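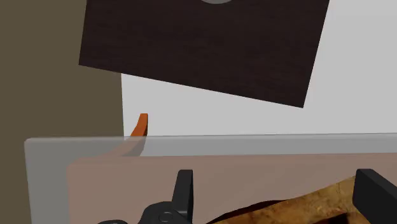
글 유라이 코페츠키(Juraj Kopecký) / 발표자 메모, 5월 모임용

시작. 인사 짧게. 마이크 확인하고 바로 영상 얘기로.

다들 한 번쯤 봤을 영상. 할머니가 젊은 남자 신발을 뺏어서 지붕 위로 던짐. 남자는 맨발로 소리 지르고, 옆에서 사람들이 웃고. 자막은 "이웃 싸움 레전드". 댓글 반은 할머니 욕, 반은 남자 욕. 누가 왜 던졌는지 묻는 댓글은 한참 내려야 나옴.

(여기서 손 들어보라고 하기. 본 사람? 끝까지 본 사람?)

답부터. 에드스테드(Edstead) 마을의 틸테티(Tiltetti). 봄에 새로 이사 온 사람을 맞는 행사. 싸움 아님. 신발 던지는 사람은 그 골목에서 제일 오래 산 사람으로 정해져 있음. 뺏긴 사람은 화내는 시늉을 해야 함. 안 내면 오히려 실례.

순서 설명, 천천히. 저번에 너무 빨리 했음.
해 지기 전에 골목 끝에서 시작. 새로 온 사람이 집집마다 문을 두드림. 첫 집에서는 아무도 안 열어줌. 두 번째 집에서는 열었다가 닫음. 여덟 번째 집까지 가야 누가 나옴. 나와서 신발 달라고 함. 안 준다고 버텨야 하고 여기서 말싸움. 대사는 거의 정해져 있는데 욕은 각자 알아서. 잘하는 집은 욕이 정말 길다.

신발은 지붕으로. 다음 날 아침까지 안 내림. 그동안 맨발이니까 이웃집에서 신발을 빌려야 하고, 빌리러 가면 밥을 줌. 결국 밥 먹이려고 하는 일이라고 마을 어른들은 말함. 내 생각엔 그것만은 아닌데 질문 시간에.
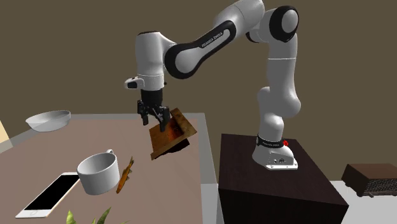 탁자 쪽으로 팔을 뻗은 로봇 팔

기록 얘기. 카위퍼르스(Cuypers) 문고에 있는 공책. 마을 교사가 쓴 것, 글씨 엉망. 신발 대신 모자였다는 구절이 있음. 언제 바뀌었는지 안 적혀 있음. 모자는 바람에 날아가서 바꿨다는 말이 있는데 출처는 한 사람뿐. 재밌지만 그대로 믿진 말자고 말할것.

베누드(Benwood)에도 비슷한 게 있었음. 거기는 신발을 우물가에 숨김. 지금은 안 함. 마지막으로 해봤다는 분이 80세. 전화로만 얘기함. 숨긴 데를 까먹어서 그 해엔 신발을 못 찾았다고. (웃음 나올 때까지 기다리기)

영상으로 돌아감. 원본은 5분. 돌아다니는 건 신발 뺏는 부분만. 앞의 문 두드리는 장면 없음, 뒤에 밥상 없음. 원본 찍은 사람은 그 집 조카, 가족 단톡에 올린 거였음. 누가 퍼갔는지는 모름. 허락 받은 사람은 없다고 함.

그 뒤. 마을 입구에 구경꾼. 이듬해 틸테티 날에 외지인 300명. 골목이 좁아서 정작 새로 이사 온 집 식구가 못 지나감. 몇몇은 자기 신발도 던져달라고 줄 섬. 할머니는 그날 안 나오셨다. 이 부분 웃기게 말하지 말것. 지난번에 가볍게 넘어갔다가 후회함.

마을에서 정한 것들:
시작 시간 미리 안 알림
촬영은 되는데 얼굴은 물어보고
지붕에는 새 이웃 신발만
밥상은 안 찍음 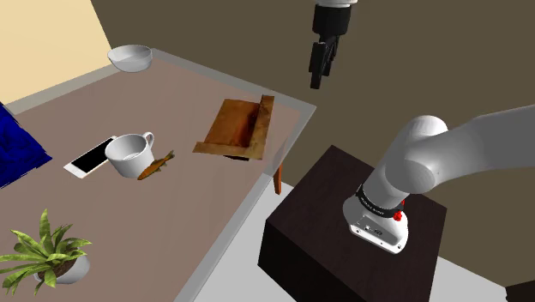

네 번째는 반대가 좀 있었음. 젊은 쪽은 밥상까지 보여줘야 오해가 풀린다고. 어른들은 밥 먹는 건 구경거리가 아니라고. 아직 정리 안 됨. 나도 어느 쪽인지 모르겠음. 밥상 장면을 본 사람은 댓글을 그렇게 안 썼을 것 같긴 한데, 또 본다고 다 끝까지 보는 것도 아니고.

시간 남으면: 화내는 시늉이 왜 필요한가. 새로 온 사람은 보통 얌전하게 굶. 눈치 보고. 근데 첫날에 온 골목이랑 한 번 싸워버리면 다음 날부터 말 걸기가 쉬움. 이사 온 부부한테 물어보니 남편은 욕 연습을 거울 보고 했다고 함. 아내는 연습 안 했는데 더 잘했다고.

시간 없으면 위에 건너뛰고 공유할 때 주의할 점만.
제목 달기 전에 어디서 찍은 건지 찾아볼 것. 풍습 이름이 있으면 이름을 쓸 것. "이색", "황당" 이런 말 빼도 글이 됨. 원본이 더 긴지 확인. 연락 되면 찍힌 사람한테 물어보기, 답 없으면 안 올리기.

예상 질문
- 다친 사람 없었나: 지붕 기와 깨진 적은 있음. 수리비는 골목에서 나눠 냄.
- 비 오면: 그냥 함. 신발 젖음.
- 혼자 사는 사람도 하나: 함. 신발 빌려주겠다는 집이 더 많음.
- 싫다고 하면: 안 함. 그래도 밥은 갖다줌.
- 영상 내려갔나: 원본은 내려감. 복사본은 계속 돌아다님.

물 챙기기. 끝나고 공책 사본은 앞 줄부터 돌려보고 꼭 회수.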